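How I Set Up a Freestanding Tub and Vanity by the Windows

I put off sorting out my bathroom corner for two years. Every plan I drew had the tub shoved against a blank wall, and every time I hated it. Then in May my friend Eirlys Bevan told me to stop drawing and get on the floor with some tape (she was right, she's annoyingly right about most things!).

So start with painter's tape. Mark the outline of the tub at full size, then the vanity, and leave it down overnight. Walk around it in the morning when you're half asleep. I bumped my shin on an imaginary tub twice and moved the whole thing over.

Next, check where your drain and supply lines can go before you buy anything. I skipped this once and it cost me $349 to have a pipe moved, which still stings.

Leave yourself room to clean behind the tub. I went with a 200 mm gap and I can get a mop back there, just barely. If you have windows on that side, hang roller blinds and skip the curtains. Curtains drag on the rim and get splashed.

For the vanity, I like one on legs. You see more floor, and the corner feels bigger. Put it to one side of the tub, close enough to reach for shampoo but with space for the doors to swing open.

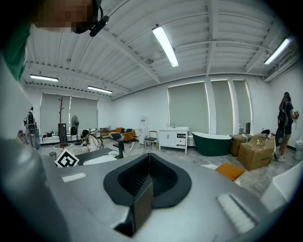
Dark green tub with a white rim, white vanity to the left, blinds down.

Last job is the vanity top. Keep it to a few small bottles and stash the rest in the cabinet. Mine creeps back up to a full drugstore shelf every month or so, and then I clear it off and start over.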